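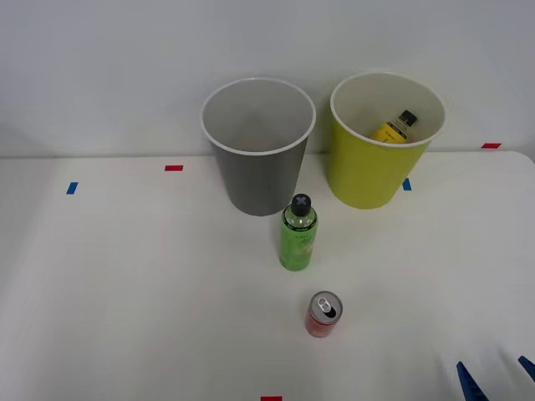

How to Set Up a Two-Bin Sorting Station at Home

By Siiri Hyvönen
Updated 2021-07-12

A two-bin station is the simplest way to keep bottles and cans out of the household trash. It takes an afternoon to set up, most of which goes to finding a place for it and checking what your local pickup accepts. The steps below cover a kitchen or utility room in a house or apartment. They also work for a small office with a shared counter.

What you need

Two round bins of similar size, in different colors
Colored tape
A marker
A sheet of paper for the list
A damp cloth
A tray or mat, if the bins will stand on a wood surface

Step 1. Choose the bins

Buy bins that are wider at the top than at the bottom. A wide opening is easier to hit when you have something in each hand, and tapered bins stack for storage. Avoid lids. A lid on a recycling bin means people leave the bottle next to it.

Get two colors that look different in poor light. Gray and yellow-green is a good pair. Dark blue and black is not, and neither is white and cream. The color does most of the work once everyone is used to it, so pick colors you can buy again if one of the bins cracks.

Plain bins are better than printed ones. Many bins sold for recycling come with symbols that won't match the rules where you live, and a symbol that is wrong is harder to ignore than no symbol.

Step 2. Decide what goes where

Look up the rules from your hauler before you assign the bins. They vary a lot between towns. Here in Zutville, cans and plastic bottles are collected together at the curb, and glass has to be taken to the drop-off on the far side of the rail yard. My neighbor Teemu Kokkonen has a different hauler and a different list, and his house is on the same street.

Common ways to split two bins:

Recycling in one, trash in the other
Deposit containers in one, all other recycling in the other
Plastic in one, metal in the other

If your state charges a deposit, the second split saves the most time. You carry one bin to the return machine and leave the other for the curb.

Write the decision down in one line for each bin. If it takes more than one line, the split is too complicated and people will guess.

Step 3. Pick the spot

Stand the bins where the containers get emptied. For most households that is next to the sink. A counter or table is fine for small bins and saves bending down. For larger ones use the floor.

Set the bins side by side toward the back of the surface and leave a narrow gap between them, enough for your fingers. If they touch, you'll drag one along when you lift the other. Keep the area in front clear so you have somewhere to put things down while you rinse and sort.

Check that you can reach into both without leaning over a stove or a hot kettle.

Step 4. Mark the positions

Put the bins where you want them and place small pieces of tape on the table to mark the spots. Short pieces hold better than long strips and are easier to peel off later. Press the edges flat with a fingernail.

Use one color of tape for each bin if you can. When the bins come back from being emptied, they go to their own marks. This sounds fussy, but swapped bins are the most common cause of mixed loads. In our house it happened every week until the tape went down.

Wipe the surface and let it dry before taping. On painted or varnished wood, test a piece in a corner overnight first.

Step 5. Post the list

Write the two lines from Step 2 on a sheet of paper and put it on the wall at eye level. Add the items your household argues about. Ours has spray cans, yogurt cups and bottle caps on it.

Step 6. Sort the first batch

Gather the empties from the kitchen, the bathroom and the garage, and stand them on the table. Then take them one at a time:

Empty the container completely.
Rinse it if it held food, milk or anything sugary.
Put the cap back on or take it off, according to your hauler's rules.
Place it in the bin.

Put tall bottles in at a slant, with the cap end up. They take up less room that way and you can see what they are without digging. Cans go in whole if you return them for a deposit, as most machines won't read a crushed one.

Anything that held paint, solvent or motor oil stays out of both bins. Set it aside for hazardous waste collection. Ours is in November.

Step 7. Empty and clean

Empty the bins when they are three-quarters full. Smooth-sided plastic bins can be washed in the sink with dish soap. Dry the inside before you put them back, or the bottom will start to smell.

Problems

The bins tip over. Tapered bins are top-heavy when they hold a few tall bottles and nothing else. Put a flat stone in the bottom, or use a shorter bin.

The tape won't stay. There is probably grease on the surface. Clean it with rubbing alcohol and use fresh tape.

Fruit flies. Something went in without being rinsed. Wash both bins and start over.

Guests use the wrong bin. Leave one typical item in each. A bottle lying in a bin is noticed sooner than a list on the wall.

Thanks to Oluwaseun Jibrin for the correction on caps in Step 6.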